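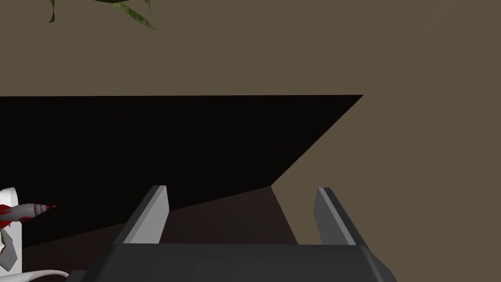
Wandfarbe nach zwei Jahren fleckig, überstreichen oder runter damit?

Hallo zusammen, ich habe im Wohnzimmer vor zwei Jahren mit Erurgate Innenmatt gestrichen, und jetzt glänzt die Farbe überall dort, wo man mit Ärmel oder Rucksack drankommt. Abwischen macht es schlimmer. Der Untergrund ist Gipsputz, damals mit Tiefgrund behandelt. Vom Ton her soll es wieder in die Richtung Olivbraun bis Khaki gehen, wie die Wand hinter den Blättern oben, also gedämpft und ohne Muster. Meine Frage: Reicht einmal anschleifen und drüber, oder muss der alte Anstrich ab? Budget sind 200 Euro inklusive Rollen.
spachtelkante, 16.03.26

rauputz_nord schrieb:
Runter muss da nichts, solange die alte Farbe hält. Klebeband fest andrücken, ruckartig abziehen. Bleibt nichts hängen, dann mit 180er leicht anschleifen, Staub weg, streichen. Die Glanzstellen sind bei dunklen matten Farben normal, das nennt sich Schreibeffekt.

kellerkind77 schrieb:
Sehe ich anders. Wenn die Stellen fettig sind, schlägt das durch. Bei mir im Flur war nach 3 Wochen alles wieder zu sehen. Ich würde erst mit Anlauger waschen, klar nachwaschen, trocknen lassen und dann sperren.

rauputz_nord schrieb:
Anlauger auf Innenmatt mit schlechter Abriebklasse, viel Spaß. Da wäscht du die halbe Farbe mit runter.

kellerkind77 schrieb:
Dann eben nur die Griffstellen. Ganz ohne Reinigen würde ich es nicht machen.

spachtelkante schrieb:
Klebebandtest gemacht, es bleibt nur ganz wenig Pulver dran. Auf dem Eimer steht Nassabriebklasse 3. Taugt die Vamidton Seidenmatt was? Die gäbe es hier im 10-Liter-Eimer.

lasurfreund schrieb:
Seidenmatt ist unempfindlicher, dafür siehst du bei Streiflicht jeden Ansatz. Auf großen glatten Flächen würde ich das nur nehmen, wenn der Putz wirklich eben ist. Für Wohnräume lieber matt mit Klasse 1. Ich habe die Maihi im Arbeitszimmer, zwei Anstriche, deckt gut.

rauputz_nord schrieb:
Klasse 1 matt, da gehe ich mit. Kauf gleich alles auf einmal und schütte die Eimer zusammen, sonst hast du bei abgetönter Farbe Unterschiede zwischen den Chargen. Und nass in nass arbeiten, Heizung vorher aus.

muddi_streicht schrieb:
Noch ein Hinweis zum Farbton: Olivtöne kippen abends bei warmem Licht ins Braune. Bei uns sah der Dimelura-Fächer im Laden deutlich grüner aus. Streich dir ein Stück Karton an und stell es einen Tag lang an verschiedene Stellen im Zimmer.

spachtelkante schrieb:
Danke. Dann wird es die Maihi, Griffstellen vorher mit wenig Spülmittel abwaschen und danach anschleifen. Probekarton mache ich am Wochenende.

kellerkind77 schrieb:
Spülmittel aber gut nachwaschen, sonst haftet da nichts.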